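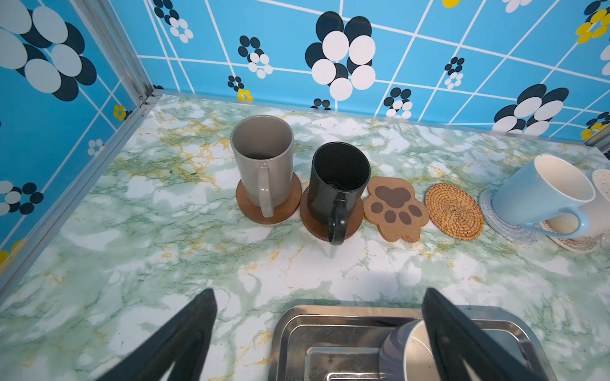

Gesuswood Oral History Project
Second progress report, April 15, 2022

Of the $2595 you granted us, $1150 has gone to transcription, which is slower than talking and a good deal slower than I promised in my proposal. We have 50 interviews recorded and four fully typed up. Ehsan Lashari has taken over the typing and complains less than I did.

The Egan family tapes arrived in March -- unlabeled, naturally. Two turned out to be polka. 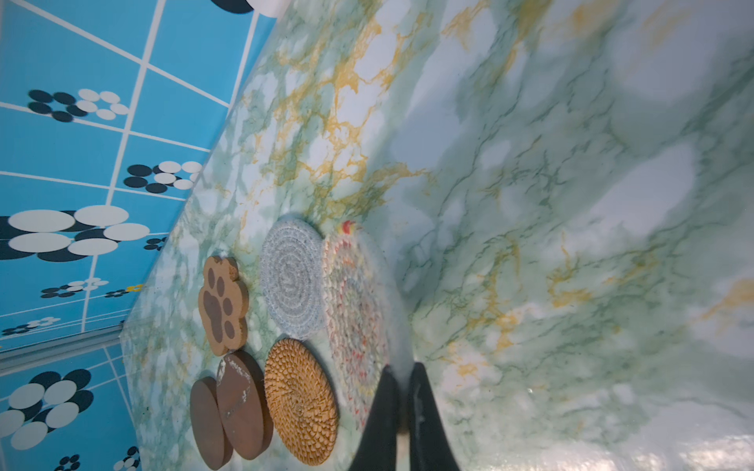

Will the booklet still come out this year?

We expect a shorter one, with the mill chapter held over until the transcripts catch up. The printer has been told, and sighed.

Nestor Dumlao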